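Bench Sorting Guide
Section 5: Laying Out the Table
18/10/2023 — by the Huluvance workshop desk
Filed under: Benches & Bins, Small Parts, Set-Up

Before any small part goes anywhere near a bin, the table has to be covered and marked. People skip this section. We know they skip it because they write to us from the middle of Section 6 asking where the squares came from.

You will need a table that doesn't wobble, a sheet of cardboard or heavy brown paper big enough to cover it, one roll of blue painter's tape, and two open-front plastic bins. Bins with white interiors are best. Small parts are mostly black, and a black part in a black bin is a part you will be buying again.

5.1 Covering the table

1. Clear the table. Moving everything to one end is a different activity.
2. Lay the cover flat. If it has been folded, press the crease down with your forearm and accept that it will never fully forgive you.
3. Tape the underside at the corners, out of the way of your sleeves.

Note: Scuffs and smudges are fine. The cover is there to be scuffed. Replace it when you can no longer tell a mark from a washer.

5.2 Taping the grid

4. Run the long lines first, from the back of the table to the front.
5. Add the cross lines. Aim for squares. You will get rectangles, and the parts will not complain.
6. Cut the tape with a blade where you can. Torn ends work, but they lift sooner and collect fluff.
7. Where a line meets a bin, stop it short. Tape stuck under a bin comes up with the bin, usually on the day you've finally got everything in order.

Caution: Do not stretch the tape as you lay it. Stretched tape creeps back overnight, and your tidy grid will have opinions by morning.

5.3 Placing the bins

8. Stand both bins on the cover with the open lips where you can reach them.
9. Leave a gap between them wide enough for a hand. The Vilbridge branch set theirs touching, and spent most of December fishing springs out of the crack.
10. Use the grid lines as your reference. If a bin gets nudged, you can put it back where it was, and if it wasn't nudged, you can stop arguing about it.
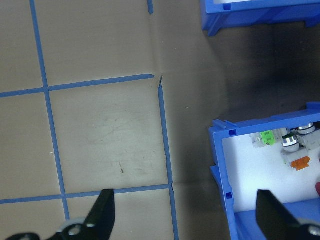
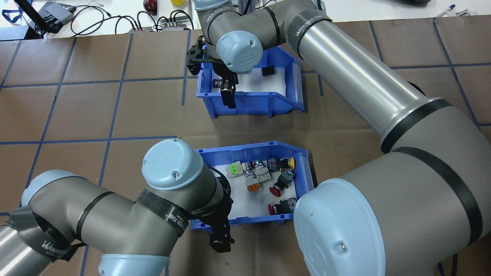
Blue tape on a brown work surface, with two blue bins in place.

5.4 Loading the first bin

11. Start with a few parts. The full box holds 436, and tipping it all in at once teaches you very little apart from how far a bushing can roll.
12. Lay parts on the floor of the bin with a clear space between them. A heap is storage. This is sorting.
13. Keep switches and other parts with fiddly corners away from the walls if you can. They wedge.
14. Move one part at a time to the second bin. Yes, one. The Orkcombe bench tried handfuls and now owns a very fine collection of mixed handfuls.

Note: If a part lands on the cover, leave it in whichever square it chose until you finish the row. "Second square from the left" is a much shorter search than "somewhere on the table."

5.5 Upkeep

15. Wipe the bins out after every 100 parts. A dry cloth will do.
16. Re-tape any line that has started to curl. Don't lay new tape over old; our Lagos bench did this for a year and ended up with speed bumps.
17. Change the whole cover after 1,000 parts, or sooner if somebody puts coffee on it. Somebody will.

Caution: Peel old tape slowly and at a low angle. Pulled fast, it takes the top layer of the cardboard with it, and you'll be back at step 2.

Continue to Section 6, Sorting by Size, once the grid is down and both bins are standing where you put them.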